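What I Saw at the Gundton Open Day

By Nevzat Keskin

I went to the open day at Gundton in January because my sister-in-law had a spare ticket and the weather was bad. I repaired kitchen appliances for most of my working life, and I have a low opinion of anything sold as a kitchen of the future. I came away with a better opinion of the people doing the work and a firmer one about how this work should be shown to the public.

The company is called Eltia. It has the second floor of the old Lorton building, past the tire shop. I had expected a robot in an apron making pancakes. What we got was a row of folding chairs, a screen, and a simulated kitchen with a simulated robot in it. Everything we watched that afternoon was happening inside a computer.

A few people were disappointed and said so. One man left before the coffee. I understand him, but I think he was wrong to go. A robot that practices in software can get a thing wrong all night and no one has to replace a countertop. I would have liked to train apprentices that way.

Asanka Khondokar ran the demonstration. She began with the pictures from down at the hand, where you are so close that the housing of the gripper takes up most of the view and the table is a strip of pale wood off to the left. I liked that she started there. Most demonstrations start with the wide shot and never get any closer.

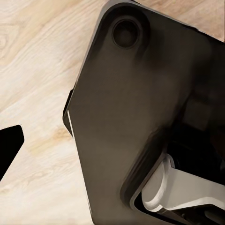 The hand is the hard part

Khondokar said her group spends most of its time on the last few inches before contact, and I believe it. Anyone who has tried to get a screw back into a recessed hole with two fingers knows where the time goes. Crossing the room is easy. Closing your fingers at the right moment, on the right part of the thing, is where a job is won or lost.

She told us they had run 483 trials of their tabletop tasks since the fall and counted 358 of them as good. She put both numbers on the screen and left them there while she talked. A woman behind me asked what had happened in the others. Khondokar said mostly the fingers closed too early, or closed on air, and that a handful of times the software decided it was finished before it had started. She did not dress it up.
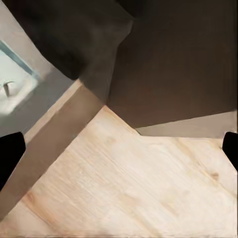
I did the arithmetic on the back of my program. That is a success rate of a little under three in four. If I had fixed three out of four stoves I would have been out of business by the first winter, and I would have deserved it. But I would not have been standing in front of strangers on a Saturday telling them so, either. I give Eltia credit for that.

My complaint is about how little time we had with it. The whole program ran 90 minutes, and a good part of that went to a talk by a man from Wijesinghe, the outfit that puts up some of the money. He had slides about the size of the market and what older people want. I am an older person. What I want is for the person who built the thing to keep talking.

When Khondokar got the floor back she went to the tabletop work, with views taken between the black fingers. You lose your sense of size very quickly at that distance. The boy next to me said bread, his father said a rock, and I could see why either of them would say it. 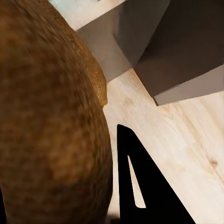 Close work at the tabletop, with the two black gripper fingers low on either side of the brown object.

That was the most useful part of the day for me. You and I look at a kitchen from eye level and we know what we are looking at because we have seen a thousand kitchens. Down at the fingers there is a brown curve and some wood grain, and you have to decide what to do about it. I have heard people say a robot that struggles with a loaf of bread must be stupid. I would ask them to put one eye up against the crust and tell me where the loaf ends.

I asked her whether the practice carries over to a real kitchen. She said some of it does and some of it does not, and that the surfaces give them the most trouble. Real counters have crumbs on them, and water, and a dish towel somebody left. I told her about grease. After enough years every knob on every stove in this town has a film on it, and a grip that works on a clean knob will slide right off. She wrote that down, or at least she wrote something down.

The last portion dealt with appliances, and there I was on my own ground. The simulated kitchen has a gas cooktop with its four white knobs along the front, an oven under it, a range hood over it, and a pale mint-blue microwave off to the right with two round dials. 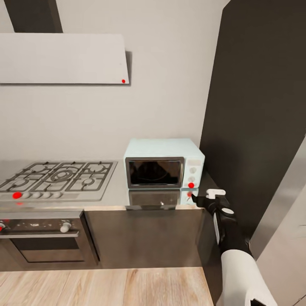 I was glad to see dials. A dial is an honest control. You can tell by looking where it is set, and you can turn it with a stiff hand. I spent years replacing flat touch panels that had quit for no reason a customer could see, and I do not think a robot will get along with them any better than my mother did. If these companies end up pushing the manufacturers back toward a knob you can get hold of, they will have done the rest of us a favor before a single robot is sold.

I do have a worry, and I raised it in the question period. Gas is not a loaf of bread. A loaf that gets dropped is a loaf on the floor. A burner knob that gets turned and does not light is another matter, and three out of four is no kind of number for it. Khondokar agreed and said they have no plan to put the robot in front of a live gas burner. The man from Wijesinghe looked less sure about that than she did. I hope she is the one who decides.

So my advice to Eltia, which they did not ask for, is to hold the open day again and cut the market talk. Give the whole time to the trials, the bad ones included. Show us two in a row that failed and let us guess why. There were people in that room who have cooked and cleaned and fixed things for fifty years, and we were mostly asked to clap.

And put the coffee out at the start. The man who left early might have stayed for the part with the stove.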